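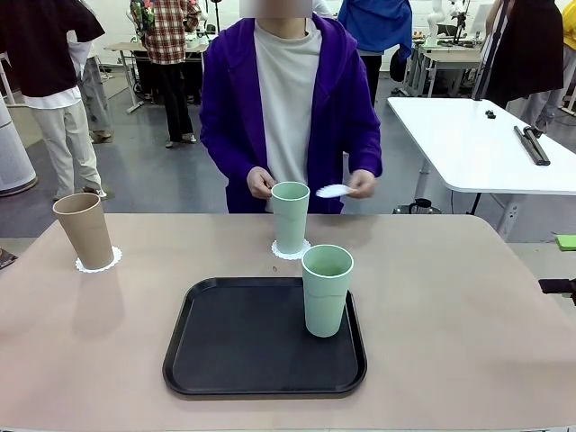
List home | Archive | By thread | By author | Next message

Re: Coated shade cloth for summer lettuce
Thursday, December 27, 2018
Meriem Lahlou

Gonzalo wrote:

> Has anyone here gone over to the aluminized cloth from Firulska?
> The rep was out last week and says it'll drop the afternoon peak
> in a closed greenhouse far enough that we can keep cutting head
> lettuce through the hot stretch without running the fans all day.
> He showed me numbers from a grower who got 793 heads off one bay
> in the worst part of the summer. He'll hold the price if I order
> before the end of January. I'm leaning toward doing both houses.
> Talk me out of it or don't.
>
> Gonzalo Marín

Gonzalo,

I'll have a go at talking you out of it, or at least out of doing both houses.

First, the 793 heads. Off how big a bay? Planted at what spacing, and how many went in to get that many out? If he set 1000 and cut 793, that's a fair summer. If he set twice that, it's a lousy one. I asked the same rep the same thing when he came by our place and he said he'd get back to me with the planting count. I haven't heard. I also asked what cloth the grower had before, and whether there was a bay next door with the old cloth on it for the same weeks. He changed the subject to shipping.

I don't doubt the stuff is shiny. I've handled the sample and it's decent material, stitched well along the edge. But you have to ask what it's being compared to. Any cloth beats no cloth. If your old black knit is hung inside, under the glazing, then it soaks up heat and gives it right back to the air over your plants, and of course a reflective one looks like a miracle next to that. Hang the black one outside, with a gap between it and the roof, and I'd want to see the two side by side before I paid the difference.

Then there's your vents. I remember your houses from the summer visit, and the ridge vent on the north one only opened partway because of the bent arm. Has that been fixed? If it hasn't, I'd put money there first. You can shade a house all you like, but if the hot air has no way out the top it'll sit there and cook the crop more slowly. And he told you that you could leave the fans off? In a closed house? I'd like him to come stand in it with me in the afternoon.

The other thing I'd look at is light. He'll tell you the percentage, and that percentage is for new cloth in full sun. What about the week of cloud we always seem to get in the middle of everything? If the cloth is fixed, you can't take it back, and then you have soft, stretched heads that don't hold in the cooler. Zainab had that problem with a different brand a few years ago and ended up rigging a pull cord so she could draw it back in the mornings. It was fiddly but it worked better than the cloth did. She's on this list, so she can correct me if I have that wrong.

About the price being held until the end of January: it was held until the end of the season last year too. I have the flyer. I wouldn't let that date push you into anything.

If you still want to try it, here's how I'd go about it. Buy enough for one bay. Put it on the outside. Keep the next bay on your old cloth, also outside, same variety, same planting day, same water. Hang a thermometer in each at plant height, out of direct sun, and write it down at the same hour every afternoon. Not when you remember, every afternoon. Then weigh what you cut, and don't count anything with tipburn as a head, whatever the grower in the brochure did.

2 bays won't prove much, I know, and someone will write in to say so. It's still more than the rep has shown either of us.

Milagros asked me off list whether Dresetti sells the same cloth under another name for less. I looked, and I can't tell. The weights listed are the same and the photos could be of anything. If somebody has a piece of each, I'd be glad to see them laid next to each other. Their smallest roll is 100 feet, which is more than I need for a trial, but I'd split one if anyone near me wants half. You'd have to bring your own grommets.

One question back at you. What variety are you planning on? If it's the same butterhead you lost last July, I'd change that before I changed the roof. Inmaculada had a summer crisp that stood a good ten days longer than mine with nothing over it but old whitewash, and she didn't spend anything except on seed.

Let me know about the vent arm. I may still have a spare from when we took down the little house, and you can have it for the cost of mailing it.

Meriem

Previous message | Next message | Reply to list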